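Ticket: Table orders reach the kitchen printer twice, or not at all
Product: Akus ordering tablet, with receipt printer
Site: Gorno terrace
Opened by: Olga Cunha
Status: Solved, under observation
Priority: High

First message

Hello support team,

I write about the ordering tablet which we use on the terrace. Since the update in April, some orders are printed two times in the kitchen, and some are never printed. Inside the restaurant everything is normal. I could not find the same case in your help pages, so I open a new ticket. My notes are below.

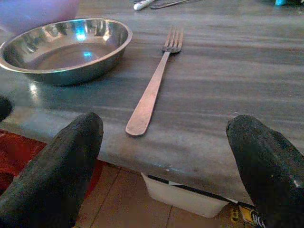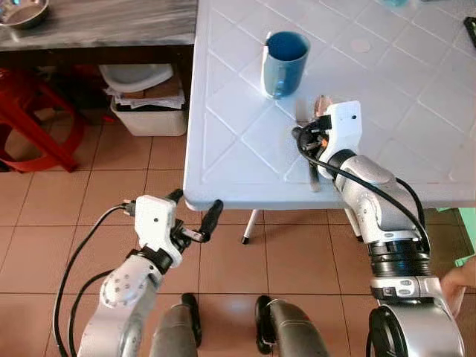 First attachment: gray stone tabletop with bowl and fork. Second: white plastic table with blue cup.

What happens: the waiter enters the order, presses Send, and the tablet shows the green mark. Usually the paper comes out in the kitchen immediately. On the bad tables, the green mark comes late, and then the kitchen receives two identical papers with the same order number. In other cases the green mark comes in normal time, but there is no paper at all. The order is visible in the list on the tablet and also in the bill, so the guest would pay for food that the kitchen did not see.

What I have tried already:
– Restarted the tablet and the printer. No change.
– Changed the paper roll and cleaned the printer head. No change.
– Removed the printer from the tablet and added it again. It was good for one lunch, then the same problem.
– Logged in with a different waiter account. No change.

Please tell me if I should go back to the older version. I would prefer not to do it during service.

Olga Cunha

Reply from support

Hello Olga,

Thank you for the detailed notes. Please do not go back to the older version yet, it would delete the open bills on the tablet.

Two identical papers with one order number usually mean that the tablet did not receive the confirmation from the printer and sent the order again. We would like to see the following:
– Settings, Network: the name of the network when the tablet is on the terrace, and the name when it is inside.
– Settings, Printer: the value of "Retry after".
– The log file, exported directly after a double print.

Support desk, Garcia

Second message from Olga Cunha

Hello,

I did the checks before the evening service.

Inside, the tablet is on the network Julonmont. On the terrace it is also on Julonmont at first, but near the outer wall it changes to Julonmont-Guest by itself. I did not know that the guest network was saved on this tablet. Maybe it was saved when it was installed, I can not say.

"Retry after" is 2 seconds. I am quite sure that before the update it was 5, as I have this number in my own notebook.

I sent 3 test orders from each side of the terrace. From the side near the door, all of them were printed correctly. From the far side, one was printed two times, one was correct and one did not come. The log is attached. I see many lines with "printer not reachable, order kept", but the tablet showed the green mark also for these. In my opinion this is a separate mistake – the green mark should not come when the order is only kept.

Olga Cunha

Reply from support

Hello Olga,

The log explains both problems. The guest network can not reach the printer, so orders sent from there wait on the tablet. When the tablet returns to the main network, they should be sent, but the queue is emptied after 200 seconds. The update also set the retry time to the default value.

Please do these steps in this order:
1. Close all open bills.
2. Forget the network Julonmont-Guest on the tablet.
3. Set "Retry after" to 5 seconds.
4. Restart the tablet and print a test page from the far side.

You are right about the green mark. We passed it to the developers as a separate ticket.

Support desk, Garcia

Third message from Olga Cunha

Hello,

Steps done. The test page was printed from the far side at the first try. I repeated my test orders from both sides and all came one time only. The signal near the outer wall is still weak, one bar, and I will ask our internet provider for a second access point.

Until the green mark is corrected, the waiters compare the list on the tablet with the kitchen papers at the end of each round. It takes a little time but it is possible.

Please keep the ticket open until we have had one full weekend with many guests.

Thank you for the quick help,
Olga Cunha

Internal note: left open at customer request. Linked to the ticket for the wrong confirmation mark.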